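Comparing handheld grippers at Hladun

06/02/2024

Taras Kushnir has spent most of the winter and spring with a gripper in each hand. He runs hardware testing at Hladun, a small company that records people doing ordinary table tasks and uses the recordings to train robot arms. Since December his job has been to decide which handheld gripper the company should build more of.

Two designs were left by the time we spoke. The Sadodine is the older one. The Soltar came later and was drawn up by the same shop, with a different finger linkage and a softer pad.

"People ask me which one is stronger," Kushnir said. "Strength was never the problem. Either one will crush a paper cup if you let it. What I care about is whether the person holding it gets tired, and whether the camera can still see the fingertips when the hand is closed."

He keeps his results in a spreadsheet that had 2,291 rows on the day of our interview. Each row is a single pick. He writes down the object, the gripper, the operator, and whether the object was dropped, pushed away or lifted on the first try. The plan calls for 4,000 rows before the company places an order.

The Sadodine did better with heavy things. The Soltar did better with anything thin and flat. Kushnir said the gap on flat packets was bigger than he had guessed.

"With a snack bag you have to get one tip under the edge," he said. "The old linkage swings in a small arc as it closes, so the tips rise a little at the end. It's a few millimeters. You don't notice until you've missed the bag five times in a row. The new one closes straight."

Bottles brought up a different issue. A tall bottle next to a short one means the operator has to come in from the side, and some of the operators turned their wrists so far that the tracking was lost. Kushnir now asks them to take a step around the table when that happens.

"I told them, walk. You have legs. The arm we train later won't have legs, but it has more joints than your wrist does, so it can copy the path."

The camera gave him more trouble than the fingers. The first lens was too narrow, and objects left the view just before contact. The wide lens fixed that and bends straight lines badly, especially near the bottom of the picture. Kushnir said the software team complained for a week and then wrote a correction for it.

Cables are still an open question. A wireless version was tried and dropped because the video arrived late and out of step with the finger position. "I would love to lose the cable," he said. "Every operator would. But I can't use data where the fingers close and the picture shows it afterward."

He has tested with 23 operators so far, most of them coworkers who gave him part of an afternoon. Small hands were a weak spot for the Sadodine. Several people could not reach the trigger without shifting their grip, and their times got worse toward the end of a session. The Soltar's trigger sits closer to the handle.

Asked if he had already made up his mind, Kushnir said he was leaning toward the Soltar but wanted more picks with pump bottles, where a round, smooth shoulder tends to turn between the pads. He has ordered a second pad material and expects to run both through the same set of objects.

"If the pad fixes it, we're done," he said. "If it doesn't, I go back and look at the finger shape again, and everybody will be annoyed with me."

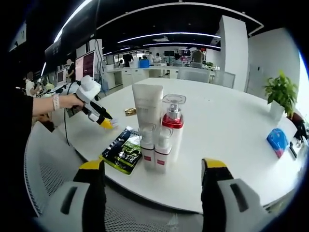 What comes after the grippers

The next piece of work is called Fandham, a controller that will drive a two-arm station using the same finger design. Kushnir will do the first tests himself. He wants the robot's fingers to match the handheld ones down to the pad, so that a recorded grasp means the same thing on both.

No arm has been picked. Two suppliers have sent quotes, and he said he would not compare them until the gripper order is signed.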